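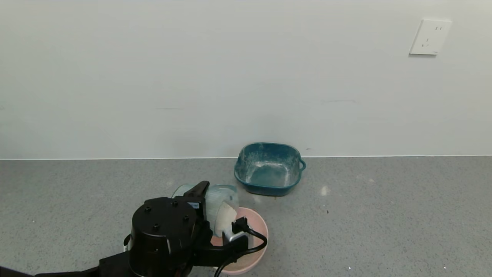 Kanako Matsuda would like it known that she joined the robotics club to build something that fights. What she has, two terms in, is a robot arm called Shim and a strong dislike of flour.

"I was told there would be saws," she says. "There's a washing-up bowl."

The club at Brandport meets after lessons in the old cookery room, and this year it has entered the Cokura, a schools' contest in which a robot must do kitchen jobs without anyone touching it. The pouring round is the one that keeps them late. A container has to be picked up, carried over a bowl, tipped and put back, and whatever misses the bowl costs marks.

Gumaro Beltrán wrote most of the code for the wrist. He speaks of it as other people speak of a difficult uncle. "It's fine at 85 degrees. Ask it for 90 and it has a think. Then it does 90 all at once, and you're sweeping up."

The log, which he keeps in a school exercise book, has reached attempt 1032. Attempt 26 is underlined twice. I ask why. "That was the good one," he says, and turns the page.

Clear plastic was Matsuda's idea, on the grounds that you can see what's left inside. The arm's camera took a different view. "It kept finding the reflections and going for those," she says. "We spent most of July teaching it that a shiny bit isn't a pot."

And the grip? "Too soft and it slides. Too hard and it's an oval." She holds her finger and thumb a little apart to show me the range in which life is bearable. It isn't large.

Marisol Solís, who teaches physics and signs for the room, doesn't touch the robot as a matter of policy. Her contribution is to ask, every evening at five to six, what changed since the last run. "Usually they say 'nothing'. Then I wait."

The team to beat is Curnow, who scored 1503 in last year's final and, according to Beltrán, have matching jackets. Brandport did not reach the final. Brandport's arm put a spoon on the floor and stopped.

Has Matsuda forgiven the club for the lack of saws? She considers this while feeding a cable back through its clip.

"Ask me after the pouring round," she says. "Can you move your foot? You're on the charger."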